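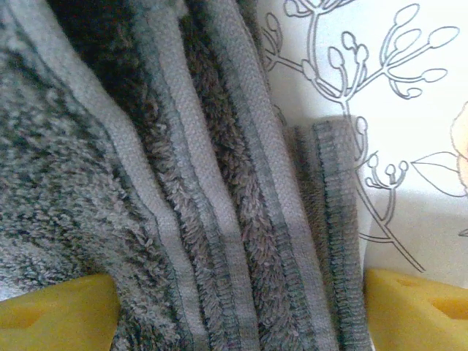

Gray terry towel, close up.

Wivolden Community Clinic - patient information group
Minutes, June meeting
Started 4:00 pm, Mnguni Room. Quorum OK. Kullow site joined by phone, line bad for the first part.

1. Last minutes
Approved with one fix: item 3 should say "foot clinic", not "food clinic".

2. Athlete's foot leaflet
Current version is old and too long. Front desk says patients take it and leave it on the chairs. Draft 2 went out before the meeting, most had read it.

Comments on the draft:
- Opening paragraph fine. Say early on that it's a fungus, that it's common, and that it spreads by bare feet on shared floors and by shared socks and shoes.
- "Tinea pedis" once, in brackets, then drop it.
- Symptoms: itching, peeling between the toes, cracked skin, sometimes blisters. Kullow wants the dry scaly kind on the sole added, people think it's just dry skin and put lotion on it for months. Agreed.
- Treatment: drug store cream first. Keep using it as long as the label says, even once the itch is gone. Pharmacist rep wants this in bold. Agreed.
- Take out the vinegar soak line. Long discussion. Out.
- Diabetes box stays, moves to page 1. Anyone with diabetes or poor circulation should call us before treating it themselves. Same for anyone with a weak immune system.
- Nail infection gets its own leaflet later, one sentence here only.

Some back and forth on the shoe section. Kullow thinks it reads like a scolding. Reworded at the table: "Let shoes air out a day between wearings if you can." Not everyone has two pairs - "if you can" to stay in.

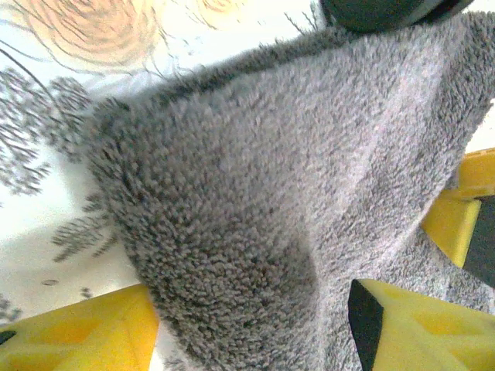
Also needs a line on drying between the toes, which was in the old leaflet and got lost in the draft. Put it back near the top of the prevention part. Nurse rep asked for bigger type all through. Will run to 4 pages at that size, accepted.

ACTION: draft 3 to go round before the next meeting.

3. Printing
Quote in for 1,430 copies, split between Wivolden and Kullow. Price same as last year, paper a bit thinner. Sample passed around, OK. No order untill draft 3 is signed off. Kullow want their own phone number on the back, printer can do that at no charge if both versions go in together.

Spanish version - translator available, wants final text only. Fair enough.

4. Sultari (appointment reminders)
Foot check reminders went to the wrong list again, 40 patients got one who shouldn't have. Office has apologised to those who called. Vendor says fixed, we asked for that in writing. Reminders off until it comes.
ACTION: office to chase.

5. Waiting room rack
Too full, flu leaflets from last winter still in it. Clear it. Kullow rack is missing a shelf, carried over from last time.

6. Other business
Question on whether to cover warts next or sunburn. Sunburn, given the time of year. Short, one sheet, both sides. Kullow will do the first draft.
Parking again - not for this group.

Next meeting July, same room, same time. Kullow to try the other phone line.
Closed 5:10 pm.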